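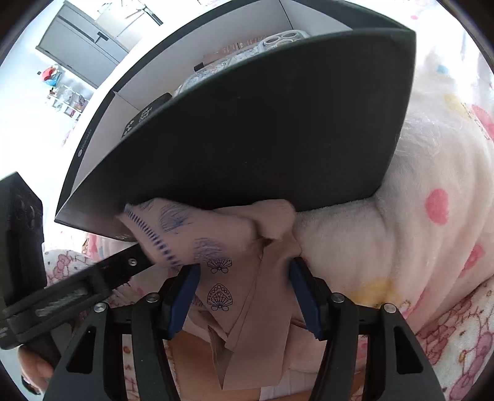 Climetti Library Writing Club

The Last Bus to Trundau
by Omolara Etim

I only got on the 30 to keep out of the rain. My aunt Ima had given me 2 pound coins and a fruit cake in a tin and told me to go straight home, so naturally I went the other way!

The driver didn't look up. "Trundau?" he said, and I said yes (I'd never been, I just liked the sound of it).

There was one other passenger, an old man with a goose on his lap. A real goose. It looked at my tin, then at me.

"She'll want a bit of that," he said.

So I gave her some, and him some, and we ate fruit cake all the way up the hill in the dark. When we got off, the whole village was standing at the stop with lanterns, waiting for the goose.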